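Unit 4: Surface Cleaning and Food Contact Areas
Course handout, Food Service Basics, Skiltby Evening Program

Read this before the practical session. You will need the chart from Unit 3 and your own copy of the cleaning log.

Cleaning and sanitizing are two separate jobs. Cleaning takes away food, grease and dirt. Sanitizing lowers the number of germs on a surface that already looks clean. If you put sanitizer on a greasy counter, the grease uses up part of the sanitizer and protects whatever is under it. The order is always the same: scrape, wash, rinse, sanitize, air dry.

Terms used in this unit

Food contact surface: any surface that touches food, or that food may drip or fall onto. Cutting boards, prep tables, knife blades, slicer parts and the inside of a microwave all count. So does the handle of a ladle if it is left resting in the pot.

Contact time: how long a surface has to stay wet with sanitizer for it to work. The label gives the figure. Wiping the surface dry early cuts the contact time short, and this is the most common fault we mark down in the practical.

Cross-contact: moving an allergen from one food or surface to another. Sanitizer does not remove allergens. Only washing and rinsing do.

When to clean

Clean and sanitize a food contact surface after each use, when you change from raw to ready-to-eat food, after any break in the work, and at least every 4 hours if the surface is in constant use. Some kitchens set a shorter time. Follow the house rule if it is stricter than ours.

Color is worth some thought when a kitchen buys new tables or boards. Pale surfaces show beet juice, coffee and turmeric right away. They do not show flour, sugar, salt or a thin film of milk, and those last two matter a good deal: salt pits some metals over time and milk is an allergen. On a pale surface, bend down and look across the top toward a light. Dried film shows as a dull patch. 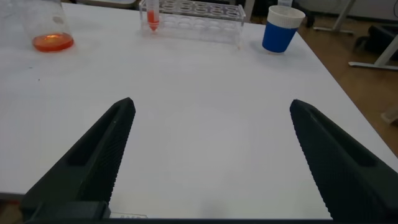

Motaung asked why we teach looking across a surface at all when the log only has a box for the test strip. The strip checks the strength of the sanitizer in the bucket. It tells you nothing about the table. A bucket can test perfectly and the table can still have a ring of dried egg on it. In the practical you will be marked on both.

Mixing and testing

Use the measuring cup, never the cap. Fill the bucket with water first and add the product second. The training kitchen stocks Verkix, a concentrate, and the amount per bucket is on the card over the sink. Test with a strip as soon as you mix and write the result in the log. Change the solution when it looks cloudy, when bits of food are floating in it, or when the strip reads low – whichever comes first.

Keep cloths in the bucket between uses. A damp cloth left on a counter is a good place for bacteria to grow. Raw meat areas get their own bucket and their own cloths.

Do not mix sanitizer with any other product. Bleach with an acid cleaner, or with anything that contains ammonia, gives off a harmful gas. If this happens, leave the room, close the door and tell the instructor.

Damaged surfaces

A surface with deep cuts, cracks or lifting edges cannot be cleaned properly. Plastic boards can sometimes be resurfaced. Cracked ones are thrown out. Run a gloved fingertip along the edges and seams of a table – food packs in there and is easy to miss. Use a stiff nylon brush on seams. Steel wool sheds pieces and is not allowed in the training kitchen.

For the practical

You will be given one prep table, one board and one knife, all used. Bring closed shoes and a hair covering. There are 42 points for the written part and 60 for the practical, 102 in total. Log sheets are collected at the end, and pencil entries are not accepted.

Reading for next time: Unit 5, Dish Machines and Three-Compartment Sinks, up to the section on water temperature.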